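Stop Scoring Grippers on the Grasp

Most gripper comparisons I am asked to review report one number: the share of attempts in which the object ended up off the table and in the fingers. I have reported that number myself. I now think it is the least useful figure we produce, and that a lab choosing between two hands should put it in an appendix and lead with something else.

My argument comes from a comparison we ran in simulation between two parallel-jaw grippers, which I will call by their project names, Ninutar and Granance. Ninutar has a narrow palm and long fingers. Granance has a wider housing, shorter fingers and a higher rated force. Both were mounted on the same simulated arm, driven by the same controller, and placed in the same kitchen. We ran 1,737 episodes in total, split evenly apart from one odd episode that went to Ninutar. On grasp success, the two were separated by less than the spread between random seeds. By the usual standard, that is a tie, and a buyer would pick the cheaper one.

The tie did not survive a look at the episodes.

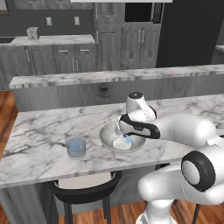 Source: simulation render, Wollavholm manipulation group

Consider a pick from inside a bowl. The object is small and sits near the bottom, and the gripper has to come in at an angle with its housing inside or close to the rim. A grasp here has two parts that the success number lumps together. One is closing on the object. The other is getting the hand in and out without touching anything it was not sent to touch. A hand can be very good at the first and poor at the second, and the score will not show it as long as the object comes up.

When we logged every contact between the hand and anything other than the target, the two designs separated at once. Granance hit the bowl in nearly 8 times as many episodes as Ninutar. Most of those were light touches, and the simulator's bowl did not mind. A real bowl slides, and a real glass standing next to it gets pushed. Our scoring script had no opinion on either, as we had never asked it to have one.

So the first part of my position is simple. Report unintended contact per episode, and report it ahead of grasp rate. The data is free in simulation. Any physics engine in common use will hand over a contact list at each step, and filtering it by body name takes an afternoon. On hardware it is harder, but a wrist force sensor with a sensible threshold catches the contacts that matter.

The second part concerns approach angle, and here I expect more disagreement. The standard protocol lets the planner choose whatever approach it likes. The reasoning is that a planner is part of the system, and it would be unfair to handicap it. I accept that for a system test. It is wrong for a gripper test. A free planner steers each hand toward the poses that hand is good at, and in doing so it hides the poses the hand cannot manage. We saw Granance avoid steep entries into the bowl almost entirely when given the choice. When we fixed the entry to 3 angles and required each hand to attempt all of them, its grasp rate fell well below its rival's on the steepest one. In a cluttered sink or a deep drawer, the steep entry may be the only one on offer.

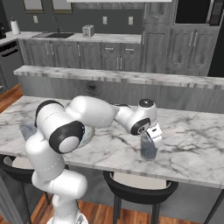 Wollavholm, December

The cup task shows the same problem from the other side. With the fingers straddling the rim, one finger is inside the vessel and one is outside, and the wall between them is thin. Rated force is close to irrelevant at that point. What counts is finger thickness at the tip, how parallel the jaws stay at small openings, and whether the arm can hold the wrist orientation at that reach. Granance, the stronger hand on paper, had no advantage. On rim grasps we would have done better to compare fingertip drawings than force curves.

There is an objection I take seriously. Contact in simulation is an approximation, and thin-walled, rounded objects are where the approximation is worst. Collision meshes are often convex pieces that stand slightly proud of the rendered surface, so a hand may register a touch where the picture shows clearance. We found this in our own cup. The collision wall was thicker than the visual one, and some of the early contact counts were simply wrong. We rebuilt the mesh and reran the affected episodes. The absolute counts dropped for both hands, and the order did not change.

I draw a limited conclusion from that. Absolute contact counts from simulation should not be quoted as predictions about hardware. Relative counts between two hands, on the same meshes, with the same solver settings, are worth a good deal, provided the meshes are published with them. A paper that gives a contact figure and withholds the collision geometry has given the reader very little to check.

A second objection is that more metrics make for longer tables and weaker decisions. The Riviere benchmark, which our group used before this one, took that view and folded everything into a single weighted score. I spent a long time trying to work out why one hand had beaten another by 2 points under Riviere. The answer was a weight on cycle time that suited a packing line and had nothing to do with a kitchen. A single score still involves a decision about what matters – it just makes that decision early, out of sight, and on behalf of people with different tasks.

What I would like to see in the next round of comparisons is modest. Fix the approach angles and report each one separately. Log unintended contact and put it in the first table. Publish collision meshes and solver settings with the results. Include at least one task inside a container and one on a thin rim, with a neighboring object close enough to be hit. Keep the grasp rate, by all means, since reviewers will ask for it.

We are rerunning the Granance episodes with a slimmer fingertip on the same housing. If the contact count stays high on the bowl task, the palm is to blame and the fingertip work was wasted. The grasp rate would not have told us which.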